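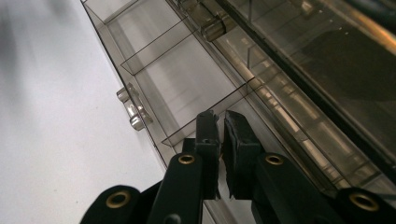
Home News Workshops Swap Shelf Back Issues Contact

We use cookies to remember your settings and to see which pages get read. Carry on browsing if you're happy with that.

Filed under: Tidy Corners, Sewing and Mending

The small things drawer, and how I finally emptied it

Every September, when the evenings start drawing in and I want my mending to hand again, I promise myself that I will deal with the small things drawer. You will have one too, I'm sure. Mine is the second one down in the old chest on the landing, and for years it has held buttons, press studs, hooks and eyes, bits of elastic too short to use and too long to throw out, bobbins from a machine I gave away, and a great many safety pins, most of them open. Putting a hand in was an act of courage.

Well, this year I have done it, and several of you who came along to the mending table at Cilorham last month asked me to write down how, so I'll try, though I warn you I went the long way round.

I began with jam jars, as I expect most of us do. Jars are lovely on a shelf and hopeless for finding anything, as whatever you want has always sunk to the bottom and you end up tipping the lot into a saucer. Then I tried a cutlery tray, which was better, but with no lid it went everywhere the first time I carried it downstairs (I was still finding press studs on the stairs at half past ten that night). What I have settled on in the end is a compartment box, the see-through plastic sort with a smoky tint to it and thin dividers across the channels. People use them for fishing tackle and screws and beads, and you may well have one in the shed already that would come up nicely with a wash.

I do like the tint. I thought I would want perfectly clear plastic, but the grey is light enough to see through and it doesn't look so much like a hardware shop sitting on the sewing table.

Before you put a single button in, tip everything out on to something white. An old sheet is ideal, or a large piece of lining paper. Dark buttons show up beautifully and so do all the odd scraps of thread and fluff that you don't want to be boxing up with them. I did mine on the kitchen table after tea, thinking it would take half an hour, and it was nearly midnight when I went up. I counted the shirt buttons, more out of stubbornness than anything, and there were 292. I was so put out at not reaching three hundred that I went through the coat pockets in the hall and got it up to 295.

Now, the sorting. My first thought was to go by colour, and it did look pretty, but it was no use at all for mending. When a shirt loses a button I want a small flat one with four holes, and only after that do I mind whether it is white or cream. So I would say sort by what the thing is for, then by size, and let colour look after itself. Shirt buttons have one channel to themselves, with the smallest at one end, and coat and cardigan buttons have the other. Snaps went in with hooks and eyes at first, but they catch on each other dreadfully and I have since parted them.

Do leave a compartment or two empty. I filled every space on the first evening, very pleased with myself, and then my neighbour came round with a biscuit tin that had been her mother's and I had nowhere to put a thing! I have my eye on a second box now, purely for ribbon ends and the good Loureiro buttons that I can't bring myself to use on anything.

A word about labels. I wrote mine on little slips of paper and laid them under the buttons, where of course I couldn't read them. Small stickers on the outside of the lid are far better, and if you write them in pencil you can change your mind, which I have done most weeks.

If you'd like to have a go in company, the Covuseck room is booked for our next sorting evening and there are places for 14 people round the big tables. Bring your drawer as it is, please, without any tidying beforehand. Tea is provided, and there's a charge of £2 towards the room. Anything you decide you can live without can go on the swap shelf at Gila on your way home, where there is a particular call for toggles at the moment, and for black elastic in any width.

Sign up to get the newsletter by email each month. You can unsubscribe at any time.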